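Collecting and Its Claims
Handout 6: Condition, restoration, and the people who write the listings
Instructor: Sosina Fikre
Revised 4/1/26

Read this before the session, along with the Pritchard catalog pages in the reader. Bring the catalog. Last time half the room was sharing one copy.

1. Where we left off

Handout 5 ended on scarcity. Recall the Caladlow print run: the publisher's ledger says 299 copies were bound, the dealers' literature says 239, and every listing I have found uses the dealers' number. Deividas Sepp asked in section whether the missing copies might have been pulped. Maybe. The ledger doesn't mention it, and the only source for the pulping story is a dealer who had two copies to sell. Keep that pattern in mind, as we will meet it again with grades.

2. What a grade is

A grade is an opinion about the physical state of a book, boiled down to a short label so that people who have never touched the book can trade it. Graders look at the spine, the corners, the gloss of the cover, the color of the paper, the staples if there are any, and signs of later work. All of that can be seen. How much each flaw should count is a house rule, and the houses don't agree.

The Zorov scale, which the reader uses throughout, runs to 80. Sellers like to say it measures condition "precisely." Look at Table 2 in the reader. The same copy of Grandbridge Mysteries was sent in, cracked out of its holder, and sent in again, and it came back with a different grade on each trip. The owner, Priit Rimkutė, sold it after the highest one. I don't blame him. I do blame the article that called the last grade a "correction."

3. Restoration, conservation, and the word "original"

These get mixed up in listings, often on purpose.

Conservation: work meant to stop further damage. Removing old tape, reducing acid in the paper, cleaning rusted staples.
Restoration: work meant to make the book look better than it did. Color touch, filling in lost paper, trimming ragged edges.
Original: in theory, neither of the above. In practice, nothing the grader spotted.

That last line is mine and not the reader's. Edgars Grigaitė, whose essay opens the unit, treats "no restoration detected" as if it meant "no restoration." Mark the places where he slides from one to the other. I found the first on his opening page.

Trimming deserves extra attention. A trimmed edge looks sharper than an untrimmed one, so a careless buyer pays more for a book that has lost part of itself. The usual check is to measure against a known full-size copy, but cutting at the bindery was uneven to begin with, and two honest copies may not match. A ruler gives you a reason to ask questions. Treat anyone who claims more for it with caution.
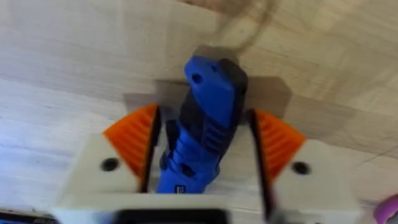
Fig. 1. Blue rotary tool in a white two-finger gripper.

4. Provenance stories

Almost every high-priced copy comes with a story: the attic, the uncle, the trunk in the dry basement. Some are true. The trouble is that the story is usually written down for the first time at the sale.

For each story in the Pritchard catalog, ask:
Who told it first, and when?
Did that person own the book at the time?
Is any part of it written on paper older than the sale?
Would the price change if you took the story out?

Lot 236 is the best test case. The catalog gives it a full page on the boy who bought it new and kept it flat in a drawer. There is no name, no town, and no receipt. Prodromos Sarantis tried to trace the drawer story for his newsletter and got as far as a consignor who declined to write back. The essay is in the reader and is worth your time, although he is too quick to cry fraud. A story with no support is a story with no support, and that's as far as the evidence goes.

5. The "most important" problem

Listings rank things. First appearance, key issue, most important book of its decade. A first appearance can be checked, at least once you settle whether a back-page ad counts (collectors have fought over this for years and will go on doing so). "Important" can't be checked in the same way. Important to whom? Readers at the time bought plenty of books that are now worth next to nothing, and let some of the prized ones sit on the rack.

Grigaitė argues that prices follow importance. Try reading his examples backward. In several of them the book got expensive first and the critical praise came later, some of it from people with copies to move.
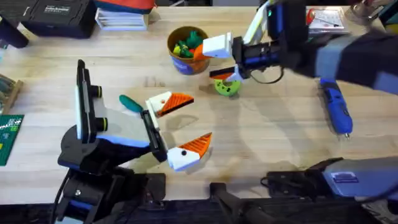 Fig. 2. Two robot arms over a light butcher-block tabletop.

6. For next session

Read: Grigaitė, parts one and two; Sarantis, the whole piece; Pritchard, Lot 236 and any two others.

Write: one page. Take a single listing and sort its sentences into things the seller could know, things the seller was told, and things the seller hopes. Quote exactly. Don't tell me whether you like the book.

Papers from the September group are on file in the department office if you want to see the format. The long one on Caladlow dust jackets got the ledger number wrong, so don't copy it.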